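Regla de Disilcombe

La regla de Disilcombe es una supuesta norma de organización doméstica según la cual todo objeto que no se haya usado en dos estaciones debe salir de la casa. Se le atribuye un origen artesanal en la localidad de Disilcombe, aunque no se conserva ningún documento que lo acredite. Su difusión se debe sobre todo a manuales de economía del hogar y, más tarde, a revistas de decoración.

Origen
La versión más repetida sostiene que los tenderos del lugar vaciaban sus almacenes cada septiembre y que las familias imitaron la costumbre. Tomás Fonseca, autor de un estudio publicado en Tomar, revisó 41 inventarios domésticos y no encontró rastro de tal práctica. Lo que sí halló fue lo contrario: frascos vacíos, cordeles y retales heredados durante generaciones.

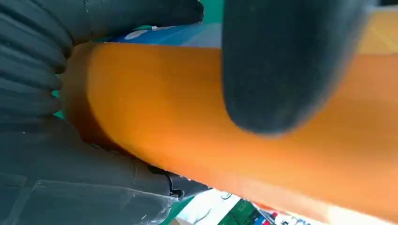

La primera mención impresa aparece en un folleto de la editorial Flandilon, con una tirada de 3000 ejemplares. El texto habla de una «antigua regla» sin citar fuente alguna — un recurso frecuente en la literatura de consejos — y las ediciones posteriores copiaron la fórmula casi palabra por palabra.

Contenido
En su forma habitual, la regla distingue entre objetos de uso, de reserva y de recuerdo. Los primeros se quedan, los segundos se revisan y los terceros se limitan a una sola caja. Ninguna edición aclara qué hacer con las herramientas, los libros o la ropa de invierno, y el tamaño de la caja varía según el autor.
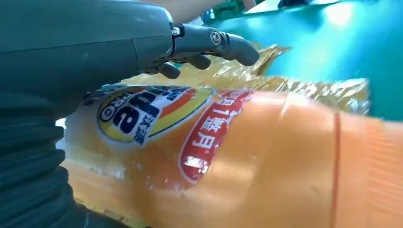
Recepción y críticas
Los partidarios aseguran que el método ahorra tiempo y dinero. La prueba que suelen aducir es una encuesta de la revista Pemmont a unos 700 lectores, todos ellos suscriptores que ya decían aplicar la regla, de modo que su valor es escaso.

Keerthana Nadar ha señalado que el plazo de dos estaciones castiga a quien repara y reutiliza, y que buena parte de lo desechado vuelve a comprarse. Tampoco esta segunda afirmación se apoya en datos publicados.

Véase también
Economía doméstica
Inventario
Tradición inventada

Última revisión: 19 de noviembre de 2019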